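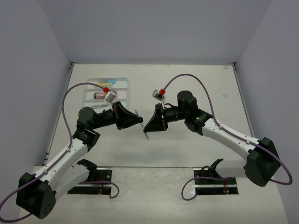

3.2 Slender objects: holding points and tilt

These notes cover the second half of the unit on small hand-held items. The object in this section is slim and pen-like, translucent, bluish-grey in colour, and is handled over a white rectangular tabletop. Section 3.1 dealt with flat items such as cards and rulers.

Holding points

A slender object has two useful places to hold it: near the upper middle and on the lower part. A hold near the middle keeps the turning effect of the weight small. A hold on the lower part gives better control of the tip but lets the upper end swing. When the object passes from one side to the other, keep the two points apart along its length so that neither grip covers the other.

Tilt

With the upper end leaning left and the lower end pointing down to the right, the weight acts to one side of any hold that is away from the balance point. For a uniform rod of length L held at distance d from its centre, tilted at angle A from the vertical, the moment is

M = W d sin A

where W is the weight in newtons. At A = 0 the moment is zero, whatever the value of d. A real pen is seldom uniform – the cap and the filling both shift the balance point, so find it by resting the pen across a ruler edge before measuring d.

Surface finish

Smooth plastic slips more readily than card or bare wood. Clean the barrel with a dry cloth before each set of readings. Translucent items are also harder to see against a white surface. Use side lighting, and mark the balance point with a thin strip of dark tape.

Worksheet 8

1. Measure the length of your pen and mark its balance point.
2. Hold it at the balance point, then 20 mm below. Note any turning in the grip.
3. Repeat step 2 with the pen tilted at 30 and 60 degrees from the vertical.
4. Work out M for each case and enter the values in the table on page 132 of the Kalham workbook.

Give moments in newton millimetres. Completed worksheets go in the tray outside room 631.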